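We sold the house on Clistby Lane

21 December 2024

Well, it's done. I signed the last of the papers in a little office with a very loud radiator, handed over two sets of keys and the garage remote, and drove home the wrong way out of habit. I got all the way to the old mailbox before I remembered that I don't live there anymore. So I sat in the car for a minute with the heat on, and then I turned around and went to the new place, where there was no milk.

A few of you have been asking how it all went, and I've been promising a proper post for weeks, so get yourself a cup of something. I'm going to ramble.

We put the house up for sale in February. Everybody told us to wait for spring, when the lilacs would be out and the yard wouldn't look like a wet doormat, but we had already fallen for the Jaltow house and I was afraid of somebody else getting it. (More on Jaltow in a minute. I can't talk about it without getting carried away.) The agency we chose was Oltbridge, mostly because their office is next to the bakery and I had been walking past their window for years, looking at listings for houses I couldn't afford with a cinnamon roll in my hand.

They were lovely, and I want to say that before I complain. But oh, the listing they wrote! Our house was a plain three-bedroom with a steep driveway and a kitchen that faced north. In the listing it became "a sun-kissed hillside retreat." The laundry nook was "a dedicated utility suite." I read it out loud at supper and we laughed until I had to put my fork down. Then I went upstairs and felt a bit guilty, as if I'd been caught wearing someone else's coat.

I asked them to change it. I wrote my own version, and it was much too long, with a whole paragraph on how the back steps get the morning sun and how you can hear the school band practicing in the fall if the wind is right. They cut almost all of it, but they kept the back steps, and the couple who bought the house told us that was the line that made them come and look. I'm still pleased with myself over that.
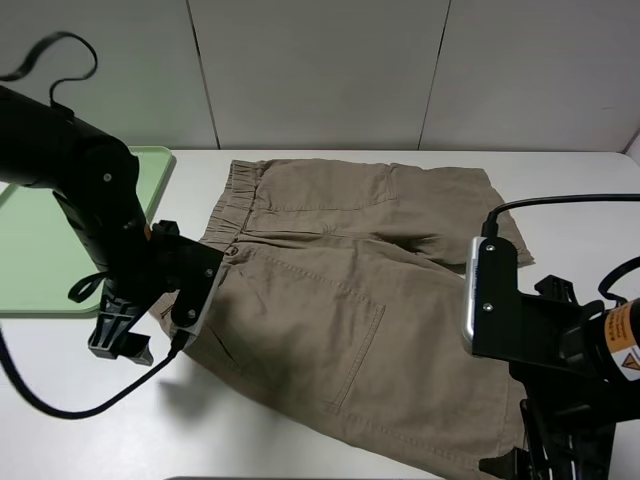
The showings were the hard part. You have to leave, you know, every single time, and take the dog, and there are only so many places to take a wet dog at suppertime. We ate a great many sandwiches in the parking lot by the river. We had 13 showings in all, and for most of them I'd run around beforehand wiping things that were already clean and moving the same bowl of lemons from the counter to the table and back again. I grew to hate those lemons. By the end they were hard as golf balls and I threw them into the compost with real feeling.

The first offer was low and came with a letter about how much work the place needed. I took it personally, which was silly, but I had painted that hallway myself! The second one fell apart over the inspection, when the inspector found a crack in the chimney that we'd never known about. That cost us 400 dollars to fix, a good deal less than I'd been dreading. I had already lain awake for two nights imagining the whole chimney coming through the roof. The third offer was the one from the couple who liked the back steps. They came back to see the house a second time and stood out there in the cold for a good long while, not saying very much, and I watched them from the car and had a feeling.

Now, Jaltow. It's the old name of the hill and everybody here uses it for the house too, so when the man delivered our couch he just said, "Oh, you're the ones in Jaltow," and I felt terribly grand. It isn't grand at all. It's 963 square feet, low and brown, with deep eaves and a big window over the valley, and it was built by a small local firm called Wysocka that put up a handful of houses on this side of town and then closed its doors. Our new neighbor has one too, and she can tell them apart from anybody else's by the front doors – they're all a little wider than they need to be. I love that. I've carried two armloads of firewood through mine without once scraping my knuckles.

We knew we'd have to get rid of things. I thought I was prepared for it, and then the moving truck came and half of what we owned seemed to be lamps. The old bookcase wouldn't go around the corner by the bathroom no matter which way we turned it, so it's living in the carport with the paint cans on it, and I've decided it looks quite nice there. The dining table went to my sister. The bedroom has one closet, and I've given up the left half of it to blankets.
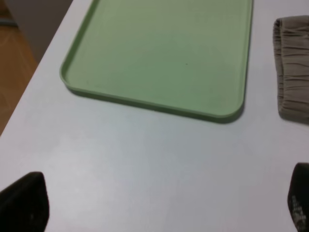
A green tray on a white tabletop

What I miss, I miss in odd ways. I miss the sound of the third stair. I miss knowing which light switch does what (there are four by the door here and I've only figured out three of them). The old kitchen was gloomy and I grumbled over it for years, and last week I caught myself thinking fondly of how cool it stayed in August. But then the sun comes up over the valley and lands right on the kitchen floor, and the dog goes and lies down in it, and I stand there in my socks with my coffee until it goes cold.

There's still plenty to do. The gutters need looking at before the real snow comes, and the bathroom fan makes a noise like a small airplane. We've also got 71 feet of fence along the north side that leans downhill, and my husband wants to replace it and I want to pull it out and plant something. Currants, maybe. If any of you have grown currants on a slope, would you leave me a comment? I've read so many different things by now that I've confused myself, and I'd like to order them before the nursery runs out.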